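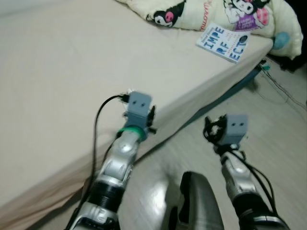
Ticket no. 549
Status: open, waiting on customer
Product: Malham soft wash pump, 2000 series
Handled by: Lech Ziółkowski, Stonley Exterior Care support

Hi there, and thank you so much for writing in with all that detail, it really does make my day easier! I've read your notes through twice and I think we can get this pump behaving again without you having to ship it anywhere.

So, as I understand it, the pump primes fine and runs nicely for a few minutes on the siding, and then it starts cutting in and out as soon as you close the gun to move the ladder. You already changed the battery (good thinking) and cleaned the inlet strainer, and the chattering came right back. The error log you sent shows 13 restarts on one side of a house, so no wonder you're fed up. 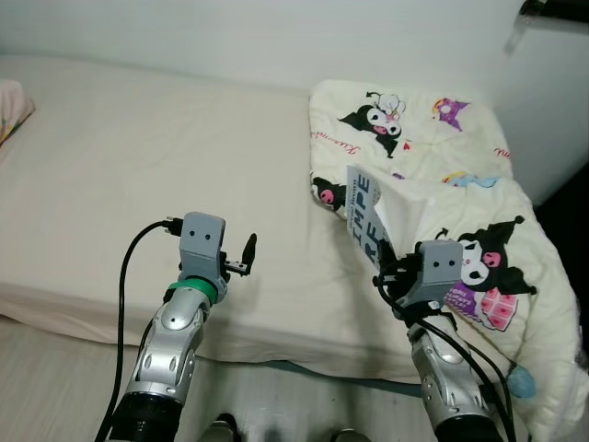 What that usually points to is the pressure switch, or else a little air sneaking in on the suction side. I'd start with the air, because it's the cheaper one to rule out. Please flush the tank with plain water first and wear your gloves and glasses, then snug up both hose clamps between the tank and the pump. Run it with the gun wide open and watch the clear section of hose. If you see a steady stream of bubbles, the Adamczyk fitting at the tank outlet probably needs a new O-ring (part 357, and I'm happy to drop a couple in the mail).

Update, Thursday, 2:40 p.m.
Thanks for calling back! No bubbles, clamps tight, still chattering. On to the switch, then. 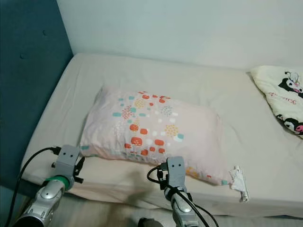

Unplug the battery lead before you take the cap off. There's a small adjusting screw under it, and I'd like you to turn it clockwise a quarter turn, no more than that, and then try the gun again. Also, you mentioned you'd added the longer Gulilow hose back in July. Could you put the original one on for a test, just so we know where we stand?

Write back here whenever you've had a chance, evenings are fine too. I'm leaving the ticket open under my name.

Lech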